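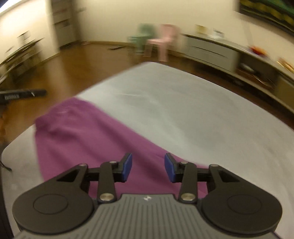
*Purple, on a light grey bed. Shown loosely spread.*

# Doltari Soft Cloth in Purple

I've been selling bedding bits through Conelwood for a good while now, and the thing people write to me about most is the plain soft cloth. No print, no fringe, no clever name. So it finally gets a page of its own!

What do you do with it? Whatever you like, really. I keep one at the foot of the bed and it ends up over my feet, over the pillow, under the cat, and once around a teapot I was mailing to my sister. It's soft and it creases easily, so if you want crisp hotel corners you should probably look at the Llorente range instead (I carry a few of those too, mostly in white). I like the creases. They make the purple look deeper in the folds and lighter where it lies flat, and on a pale grey sheet it's my favorite of all the colors we've tried.

## The color

I get asked if it's more of a plum or more of a lavender, and I never know what to say – screens differ so much. I call it purple. If you're trying to match curtains or a headboard, send me a note and I'll mail you a small swatch before you order. Swatches are free, and they go out on Thursday.

## Washing

- Cool wash, gentle cycle, with other dark things the first 2 times
- Skip the fabric softener
- Hang it up or lay it flat
- A warm iron is fine if you must, but I never bother

Some color may come out in the first wash. Mine turned a pair of socks faintly pink and I still wear them.

## Folding and storing

Lengthwise first, then in thirds, and it'll sit in a drawer without sliding around. You can also roll it, and that's how I pack it for the mail. It'll have a bit of a curl at the ends when you open it, so shake it out and leave it over the bed for an afternoon.

## Ordering

The stock number is 287, and please put that in the order form with the word "purple", as the green has the same number (my mistake, and too many labels were printed to change it). I had 400 made in the last run and about half are left. Orders leave here within 9 days, usually sooner.

If you want it in a gift box, pick the Zultov box at checkout. It's a plain one with a lid, and I'll tuck in a handwritten card if you tell me what to write – keep it short, my handwriting is large.

Returns are fine as long as it hasn't been washed. Drop me a message first so I know to look out for the parcel.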